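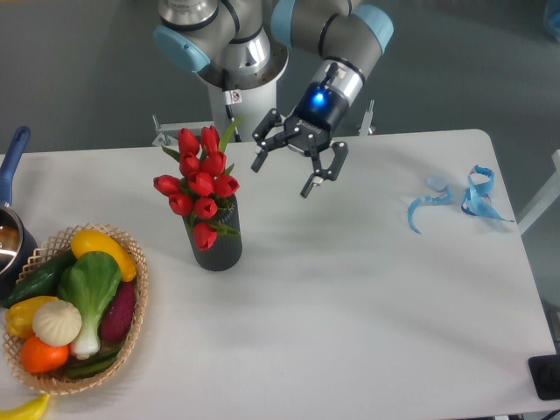 Koech Table Flowers Group – members' list

Subject: Re: Fake tulips keep flopping, and what do I do with the ribbon?

Hi everybody,

I was going to send a quick answer to the tulip question and then I got carried away with a cup of coffee next to me, so sorry in advance for the length! The original message is at the bottom for those of you who only get the digest.

First, the flopping. I've been messing with artificial tulips on and off since the Zoria spring lunch, and I've come to the conclusion that people treat them too much like real ones. Real tulips lean and bend and you love them for it. A fake one leans because it's leaning on something, and if the vase is wide it'll lean till it hits the rim, and then the next one does the same, and you end up with a donut of flowers with a hole in the middle. So use a tall, straight-sided vase that's a bit too narrow, where you have to squeeze the stems slightly to get them in. I love the dark ribbed kind with closed red tulips. The matte dark color lets the red do all the work, and on a white table you don't need anything else near it (I say that and then I always put something else near it).

Bring the heads close together and let them sit at different heights. If they're all level it looks like a brush. I like one bloom hanging down over the front of the rim, and I'll happily fiddle with that one bloom for longer than the whole rest of the bunch. My sister-in-law calls it the drunk one.

Leaves! Don't strip the leaves off. I used to, because the ones on my first bunch from Lorkel were so shiny, and the whole thing looked like lollipops. Leave them on and pull a couple up so they poke out above or between the heads. The wire in them usually holds a bend if you pinch it all the way along instead of just folding it at one spot.

Now, about getting them in and out. Please don't put them in one stem at a time! Make the bunch first, outside the vase, flat on the table or held in your fist with the heads pointing down. Upside down is great for this, the heads settle against each other and you can turn the bunch around and see whether there's a gap. Then grab all the stems together, flip it over, and lower the whole thing in. If you need to take it out again to fix something, take the whole bunch out. Pulling on one stem always drags two others up with it, and then you're starting over anyway.

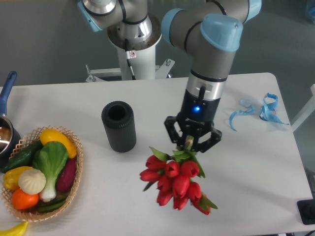
BASKETS AND SIDE PIECES

The second half of the question was what to put alongside, and I know we don't all agree on this one. I'm a basket person. A low woven one with an open rim, off to one side, filled with play-food vegetables, makes a very friendly table. You want a mix of shapes more than a mix of colors. Something long (a cucumber, a squash), something round (a garlic bulb or a tomato), and then one big leafy thing in the middle to hold it all together, and bok choy is perfect for that. The pale leaves stop the basket from looking like a bowl of paint. A purple sweet potato is good too. I bought mine for the color and then spent half of the evening hiding it under the scallions before I admitted that it looked better out in the open.

Put the biggest pieces at the back of the basket and the little ones toward the front, or the garlic disappears. And heap it. A basket that's only filled up to the rim looks like you ran out.

Where it goes matters more than what's in it, I think. I want the basket right over at the edge, well clear of the vase, so there's some plain table in between. When we set up for the Iltance tea I had them touching and everybody kept moving the basket to see the flowers, and by four in the afternoon it was on a chair. For the vase itself, toward the back and near the middle is my usual spot, so you look across the table at it and you don't have to look around it.

One practical thing – keep hold of the bunch up high, just under the heads, while the stems are going down into the vase. I always want to hold it at the bottom, where it feels like you've got more control, but then the top opens up like an umbrella and your nice tight cluster is gone. With your hand up near the blooms they stay together and the stems find their own way in.
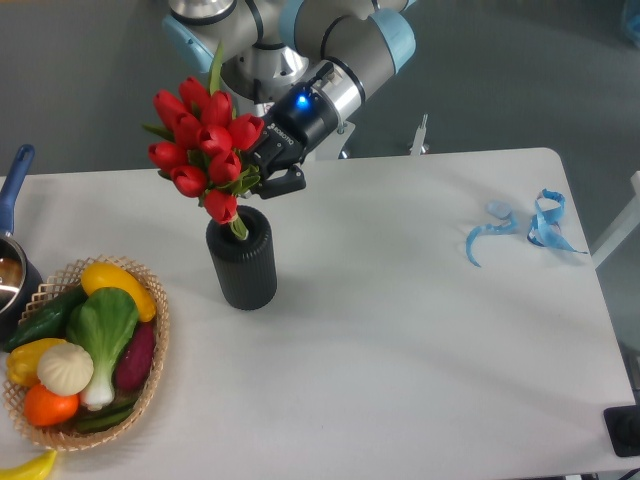
Once the ends touch the bottom, let go slowly and see what the bunch wants to do before you start poking at it. Sometimes it drops a little to one side and that's nicer than what you had planned. If it drops a lot, the stems are too long. I cut mine down to 16 inches for my tallest vase, and I do it with wire cutters and never, ever with my good scissors (I've ruined two pairs).

As for ribbon, I'm a little less help. I like light blue next to red, it wakes everything up, but I've never been happy with a bow tied around a vase with ridges. It slides, or it bridges over the grooves and looks cheap. What I've been doing lately is leaving it off the vase completely. Cut a shorter piece and a longer piece, twist them up, and lay them down on the other side of the table from the basket. Let one make a loose hook and let the other one be a real tangle with the tail trailing off. Then quit touching them! It takes me around 13 tries to get a curl that looks like I didn't try.

If you do want to tie it on, somebody told me that a dab of museum putty behind the knot holds it. I haven't tested that. Has anyone?

I'll bring my vase and the sweet potato to the next one. Happy to trade some yellow peppers for anything orange, I've got too many yellows.

Warmly, from the far end of Koech

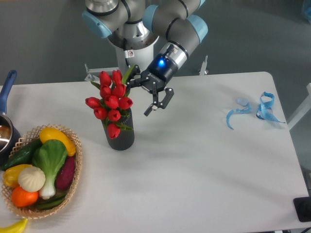

A member wrote to the list in April:

> Hello all, new-ish here. I bought three bunches of artificial tulips
> and I can't get them to stand up nicely. They all slump to the outside
> and the middle is bare. Is it the vase or is it me?
>
> Also I have yards of pale blue ribbon left over and a basket of those
> plastic vegetables, and I'd love to use both on the same table if it
> isn't too much. My husband thinks it's too much. I'd go with a tomato
> or two and leave the rest in the closet if people agree with him, but
> I'm hoping you won't.
>
> Thanks so much for any ideas!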